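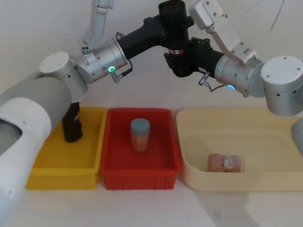
Two robot arms, one with a green light ring and one with a blue.

Kiltton returns to the reels with Holari's Lantern
2025-05-19

Kiltton is delighted to announce Holari's Lantern, a new online slot that picks up where last December's Meklow Nights left off – and we do hope players who enjoyed that one will feel at home. The game offers 3000 ways to win, a top prize of 3414 times the stake and 2 bonus rounds, one of them set deep in the old lighthouse.

"We spent a long, happy winter on the music alone," said Freya Staniforth, lead designer. 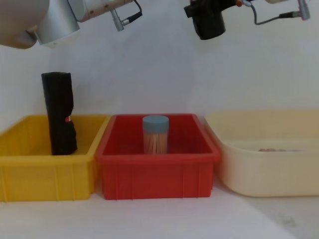
Availability

Holari's Lantern is open now to players aged 18 and over at all Kiltton partner casinos. Press enquiries should go to Gilang Osman at the Kiltton press desk.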